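Our grip rules for household tools, rewritten

Mon 7 September

I have spent most of the summer on a document that is now five pages long. It started in July as one page taped inside a cabinet door, and it covers how we let a two-armed robot pick up, hold and put down ordinary household things. The project is called Skondis. It is small, and until July we ran it mostly on habit.

The habit was fine until we tried to compare sessions. We had 1,595 logged grasps, and when I went back through them I found 167 where the notes didn't say what had been picked up beyond "handle." A broom has a handle. So does a bucket. Those entries are no use to anyone now, and I ended up throwing them out.

So the first rule is about names. Every object gets one name before the session starts, and everyone uses that name in the log. If it has a handle, the log says where on the handle the fingers closed: top, middle or bottom. I wanted to use distances. We tried that for a week and people guessed, so we went back to words.

The second rule is about the floor. Decide what the task is going to use, put those things within reach of both arms, and write down what else is in the room. Furniture counts. Cables count, and hanging cables get their own line.
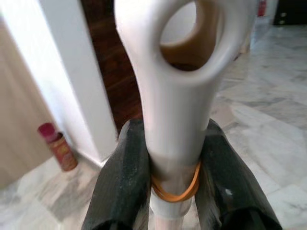
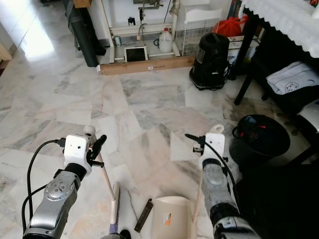 The third rule is the one I get the most mail about, and it is about closing force. We used to set one value in the morning and leave it. Thin plastic and wood do not want the same squeeze, and a smooth surface can slide at a setting that works well on something rough. Now the value is set per object and written next to its name. If you change it halfway through, that is a new session with a new number. People grumble about this. I grumble about it too, but it has saved me a lot of guessing later.

Rule four: check the fingers before you start. Wipe them, look for worn patches, and note any you find. Sartori, where I worked before this, had a printed card for it and I more or less copied the card. Ours has fewer boxes. The one I added asks when the finger pads were last changed — I had no idea for ours, so the first entry says "unknown."

Rule five is stopping. One person has a hand on the stop button the whole time an arm is powered, and that person does nothing else. They don't take notes or move props. If they need to step away, the arms go off first. I don't allow exceptions to this one, including for short tests.

There is a section on speed that I'm still not happy with. The draft says "slow enough to catch," and two readers at Zidberg pointed out that this depends on who is catching. They're right. I'll probably give a limit for each joint and leave the rest to the person on the button.

Since the new rules went in we have logged 104 grasps. That isn't many, but every one has a name, a grip position and a force value. The next draft goes to Zurari for comments, and I'll post it once the speed section is fixed.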